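Ticket 400: Lollport label printer drops off network
Opened by: Zofia Ostrowski

Trusov support says it's our router. I doubt it. The printer quit 2 times this morning and every laptop on the same router stayed up.

Tried their "fresh cable" fix anyway. Failed again 20 minutes later.
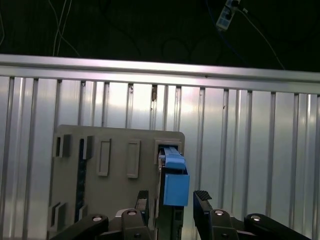 Update, October 25, 2018

Firmware 66 installed. Release notes claim "improved stability," whatever that means. Leaving the ticket open until Platcombe gets through a full shift without a dropout.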